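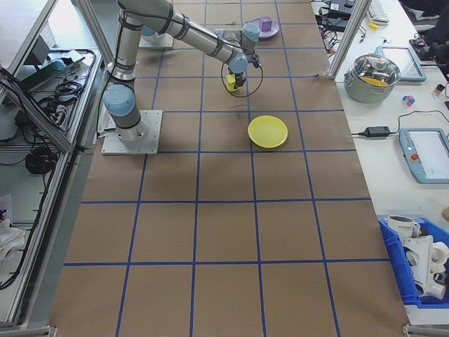 Section 2: Setting up your laminator and running your first pouch

OK, so you've got the Stoteck out of its box and the foam is all over the floor. I've set up more of these than I'd like to admit, first for the school library and then for my own little flash card business, and I still follow the same steps each time. Kanchan Tiwari wrote the original sheet that used to be taped inside our supply cupboard, and I've built on it here.

What you need before you start

A flat, hard surface with room behind the machine (the pouch comes out the back, and people forget this constantly!). A grounded outlet. A pack of pouches. One sheet of plain card stock for cleaning, which I'll call the carrier sheet from here on. Scissors or a trimmer. And something you don't mind ruining, like last month's lunch menu.

Placing the machine

1. Peel off all the blue tape, including the strip over the rear slot. It's easy to miss and it will melt.

2. Set the machine down with the feed slot facing you. Leave a clear space behind it at least as long as your longest pouch. If the pouch hits a wall on its way out, it curls back and goes right into the rollers again.

3. Fold down the rear tray until it clicks. On the older model it doesn't click, it just sort of stops.

4. Make sure the release lever on the right side is pushed all the way back. If it's forward, the rollers aren't gripping and your pouch will sit there and cook.

5. Plug it straight into the wall. I know, I know, everybody has a power strip. These draw a lot when they're warming up, and I've tripped one twice.

Caution: Keep the cord away from the rear tray. Pouches come out hot.

Warming up

6. Choose your thickness with the dial. The thin setting is for everyday pouches and the thick one is for the stiff kind. When in doubt, start on thin. A cloudy pouch can go through a second time, but a rippled one is rippled forever.

7. Press the power button once. The red light comes on first, then green when it's ready. Go make coffee. Please don't feed anything in on red!

Note: You may get a faint smell the first time you switch it on. Mine did it for one morning and then quit. If you ever see smoke, unplug it and leave it alone until it's cold.

Your first pouch

8. Slide your lunch menu into a pouch and push it up snug against the sealed edge. Leave a little margin of clear film on every side.

9. Feed it sealed edge first. I can't say this loudly enough. Open edge first is how you get a jam, and every jam I've ever pulled out for Fahad Kiani (sorry, Fahad) started that way.

10. Let go as soon as the rollers grab it. Don't push, don't steer. If it's going in crooked, flip the release lever forward, pull it out gently toward you, and start over with the lever back.

11. Let it come all the way out and then lay it flat under a heavy book while it cools. I use an old atlas.

Caution: Never laminate anything printed on thermal paper, and that means most store receipts. It turns black. Crayon melts too, so photocopy the kids' drawings and laminate the copy.

Cleaning

12. While the machine is still warm, run the carrier sheet through with no pouch. You'll see little smears of glue on it. Keep going with a clean part of the sheet until nothing comes off.

13. Switch off and let it cool completely before you put the cover on.

I clean mine after every 100 pouches, and sooner if I've been using the cheap Grumow ones, which leave more glue behind but cost so much less that I keep buying them anyway. If you're only doing a few name tags now and then, once a term is plenty.

For jams that won't come out with the release lever, go to Section 3. Don't go in there with scissors.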